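I've been meaning to write about clearing out the back bedroom for weeks, and the trouble is that every time I sit down to do it I find another box. The house was built in 1853 and I'm fairly sure some of the dust up there is original. We've lived here long enough to fill every cupboard twice over, and in September I finally said right, that's it, one shelf a night until it's done.

The worst of it was the family papers. My grandmother kept everything (gas bills, seed packets, the instructions for a Skotik sewing machine that went to the tip before I was born) and then my mother kept everything my grandmother had kept. I got to 157 letters and gave up for the evening with a packet of biscuits. 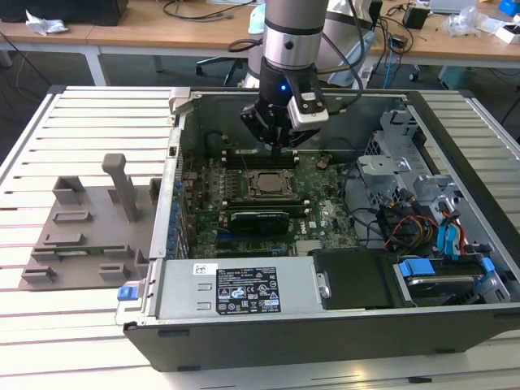

The inside of a Dell tower, side panel off.

Most of the letters are dull, bless them. Weather, knees, who'd been to tea. But then you turn one over and there's a recipe for plum jam squeezed in round the edges, or a whole paragraph about a dance in a church hall, and that's you gone for an hour. I've started putting those ones in a Flustier box file, the green sort with the spring clip, and the knees go in a carrier bag until I'm feeling braver.

I did think about scanning the lot. My neighbour Tarık Öztürkmen scanned all his father's letters last winter and he's very persuasive about it, but he's also a far more patient man than I am! I managed one evening and had eleven pages to show for it, two of them upside down. 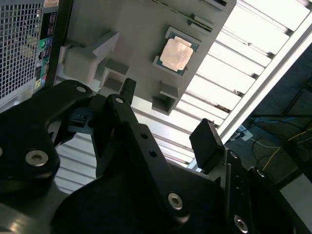
Groreck, 2nd October

Back again, with tea. The wardrobe is empty at last and I've had the carpet up, and underneath was a sheet of newspaper advertising a winter coat from Güler for 180 shillings, which seemed a lot to me, but Mum says it would have been a very good coat. She wants the newspaper. Of course she does.

I've also found the photographs, in a hatbox, none of them with a name on the back. Mum came over on the bus and we went through them at the kitchen table, and she was certain about every single face until the second pot of tea, when Uncle Ron became Uncle Stan
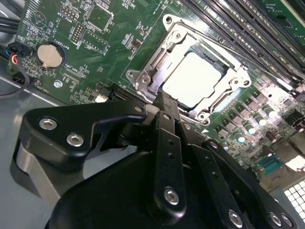 and then went back to being Ron again after a slice of cake. I wrote the names on in soft pencil, with a question mark where she wavered. There's one of a girl on a donkey that neither of us could place, and I've stood her on the mantelpiece anyway as she looks such good fun.

Next up is the loft. I've bought a head torch.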